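Prastum - Waste Sorting Point Checklist
Table-top recycling station, Fisville workroom
Inspection date: Tue 16 November
Form 184, to be completed at each visit and kept with the room folder

Ratings: S = satisfactory, M = minor point, A = action needed, N/A = not applicable

1. Containers

1.1 Separate container for each stream (bottle, plastic, can) - S
1.2 Containers side by side and reachable from the front of the table - S
1.3 Fabric sides upright, no sagging at the rim - S
1.4 Linings free of tears and residue - M
Comment: grey fabric baskets with dark linings. Residue is hard to see against a dark lining. Lift each basket to the light when it is emptied and wipe out with a damp cloth.

2. Labels

2.1 Stream name legible from standing height - S
2.2 Label wording matches the station list - M
Comment: signs are handwritten in black capitals. The station list still says "GLASS" where the sign says "BOTTLE". A plastic bottle could reasonably be put in either basket by a visitor. Amend the list or the sign, but use one word in both places.
2.3 Labels fixed so that they cannot be knocked over - A
Comment: cards are to be held in rigid holders. Folded card is acceptable as a temporary measure only. Outstanding from the June visit.

3. Contents and items awaiting sorting

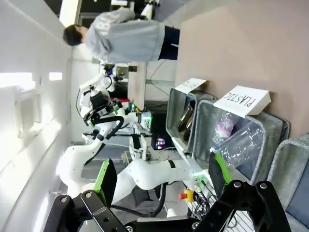
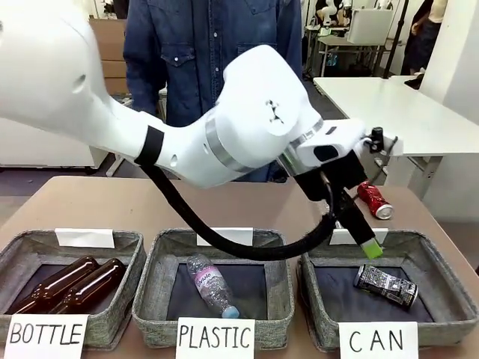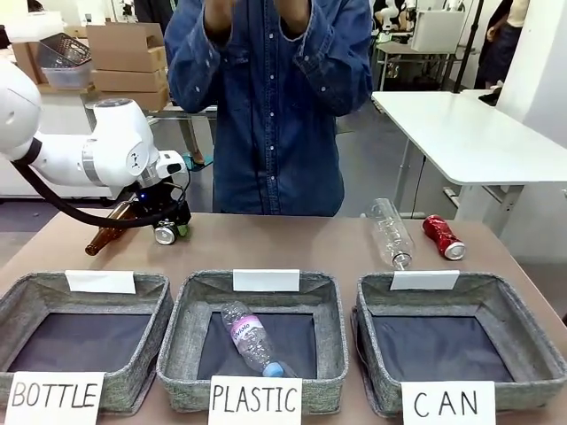
3.1 No broken glass in or near the containers - S
3.2 Glass items laid down gently, not dropped - N/A
Comment: not assessed at this visit. The fabric base gives little cushioning, so the limit of two glass items per basket stays in force.
3.3 Crushed cans checked for sharp or split edges before handling - M
Comment: cut-resistant gloves are in the Flomivow cabinet, sizes small and large only. Order medium.
3.4 Items drained before they reach the table - S
3.5 Caps left on plastic bottles, as the collector asks - M
Comment: the instruction sheet does not mention caps. Add a line.

4. Table and floor

4.1 Table stable, load under the 18 kg limit - S
4.2 Cables secured away from walkways - S
4.3 Clear walkway of 1000 mm behind the table - M
Comment: met on the day, but the marking tape has lifted at one corner. Replace the full strip - patching leaves a raised edge.
4.4 Spill kit within reach, contents complete - A
Comment: absorbent pads missing. The refill is Manríquez pack 16.

5. Emptying

5.1 Baskets emptied at the end of each session - S
5.2 Glass carried separately from other streams - S
5.3 Emptying log signed - A
Comment: three entries unsigned. Unsigned entries are treated as not done.

Result: station may remain in use. Items 2.3, 4.4 and 5.3 to be closed before the next inspection. Minor points to be dealt with in the normal course of work and recorded on the reverse of this form.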